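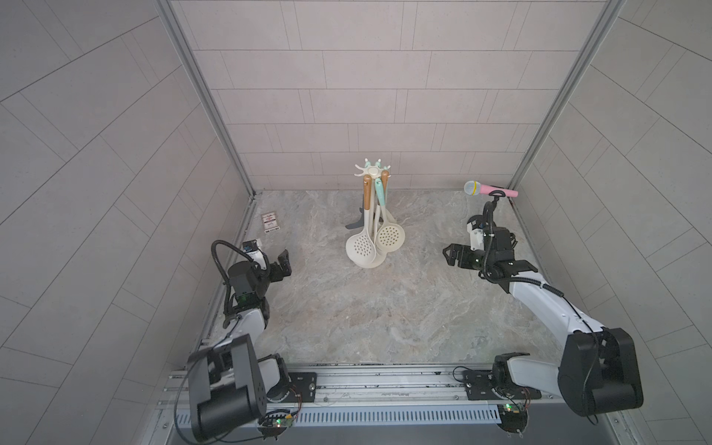 Walls and Floors: Section 2

Grouting your wall tiles

March 17, 2020 - by Sobia Shaikh
4 min read

So your tiles are up, the adhesive has gone off overnight and you're itching to see it finished. I know the feeling! I did our utility room in Bisholm last July with a tub of Culis ready-mixed grout, and I've done two more rooms the same way, so these are the steps I follow now. They're for ordinary ceramic wall tiles in a brick pattern. If yours are natural stone, read the note after step 3 before you open anything.

You'll need a rubber float, a bucket, two big sponges, a dry cloth, masking tape and an old lolly stick (I keep a jar of them).

1. Pull out every spacer. Run the lolly stick along the joints as you go and flick out any lumps of adhesive. Lumps near the surface will show through later and you'll see them every time you do the washing.

2. Vacuum the joints, then wipe the tiles with a barely damp sponge.

3. Tape off anything you don't want grouted - window frame, worktop edge, metal trim.

Note: stone and unglazed tiles need sealing before you grout, or the colour soaks in and stays there. Try a spare tile first.

4. Load the float with a small scoop and push it into the joints at a slant, working up the wall. Do one square metre at a time. I got greedy on my first wall and had to scrub the far end with my nails.

5. Hold the float nearly upright and drag it across the tiles on the diagonal to take off the extra. If you go along the joint, you'll scoop the grout straight back out.

6. Leave it 16 minutes, then wipe with a wrung-out sponge. Rinse, turn, wipe again.

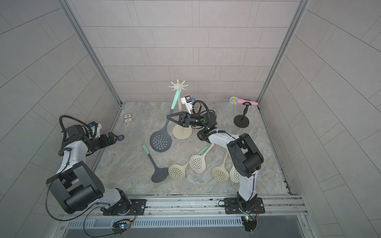
Staggered tiles with thin, slightly darker grout lines.

Caution: don't rinse your bucket down the sink. Let the grout settle, pour the water off outside and bin the sludge.

7. Run a damp fingertip (gloves on, please) down each joint to even it up. With a brick pattern I do all the long lines first and then the little uprights, and it goes much quicker.

8. When a pale haze appears, buff it off with the dry cloth.

9. Leave the inside corners and the line above the worktop empty. They get silicone, and we'll do that in Section 3. Keep the room at 19 degrees or so overnight if you can, and no steamy showers.

Comments

Reynaldo Magbanua: Can I use the same float for floor tiles?

Sobia Shaikh: Yes, just give it a really good wash first - dried bits scratch.

Swati: Went one shade darker than the tile like you said in Section 1 and I love it. My corners are a mess though, so hurry up with the silicone bit!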